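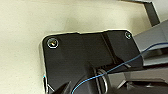 How do I get limescale off a stainless steel sink without scratching it?
Lay kitchen roll soaked in white vinegar over the marks, leave it for 13 minutes, then wipe with a soft cloth and rinse really well.

Asked by Hayley Hebden
A bit more detail: it's the sink in our shared kitchen at work and there's a chalky ring round the plughole that washing-up liquid won't touch. I had a go with a green scourer on Saturday and now I'm scared I've dulled it. Do I carry on, or is there something gentler?

Gunnel Granström
Put the scourer down! I did exactly the same to mine years ago and you can still see the swirls when the sun's on it. The vinegar trick is fine (cheap stuff, 62p a bottle near me), but don't leave it on overnight, and never mix it with bleach. For the ring I'd use bicarb and a drop of water on an old toothbrush, going with the grain of the steel. Dry it afterwards, that's what keeps it shiny.

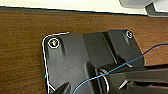 Wooden worktops
Keep the vinegar off these, it can take the finish off. I tuck an old towel along the edge while I'm working.

Mahnaz Ghaffari
Lemon works too, and smells nicer. Ours is a white worktop with the sink set into it and I wipe the whole lot down after.

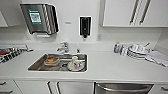
Kitchenette with inset sink and paper towel dispenser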